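About Us

Hi, I'm Beca Mostyn, and if you've ended up on this page you're probably either thinking about having a path put in or you're my aunt. Welcome either way!

Drover Paths is a small outfit that lays and looks after gravel paths, edging and the grass that runs up to them. I started it with Thandeka Nkuna thirteen years ago, after the two of us had spent a whole summer hauling stone for somebody else and arguing (nicely) about how we'd do it. We had one truck, two rakes and a plate compactor that had to be talked into starting. The truck is gone now. The compactor we still have, and I'm fond of it.

What we do

Mostly we do straight, useful paths. The kind that get you from the back door to the shed, or from a parking lot to a school building, and that you stop noticing after a week. We'll do curves if you want curves, and Thandeka is much better at them than I am, so she'll be the one out there with the garden hose laid on the grass, squinting at it.

We also take on old paths that have gone patchy. A lot of folks call us thinking they need to start over, and plenty of times all they need is a top-up of stone, a good raking and a few new stakes along the edging. We're happy to tell you that. A top-up is a morning's work and we like mornings.

Last year we worked on 104 paths, and 50 of those were repairs. The longest was at the Dumlao place out past the reservoir, which took us most of October and an awful lot of sandwiches.

How we work

One of us comes out and walks the route with you. Wear shoes you don't mind getting dirty! We'll ask who uses it, whether there are strollers or wheelbarrows or a mail cart to think about, and where the water goes when it really pours. Then you get a written price, and it stays the price unless you change your mind about something.

There are 19 stone samples in the back of the truck, and I'd ask you to look at them outside, on the ground, next to your own grass. Pale gray looks completely different on a lawn than it does in a bucket. It's still my favorite, especially over a darker base, where you get that speckled look.

Edging is the part I could go on about all day. A thin, light edge down both sides makes a straight path look straighter, and it gives you something to mow up to.

Pale stone over dark gray, with light edging running off toward the trees:
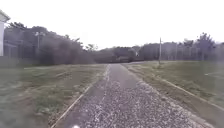

Where to find us

Our yard is on Carnari Lane, behind the feed store, and the gate is open from 7 in the morning until 3 in the afternoon. Come by and kick some gravel around. If we're both out on a job, leave a note in the box with your phone number and a rough idea of how long your path is (paces are fine), and one of us will call you back that evening.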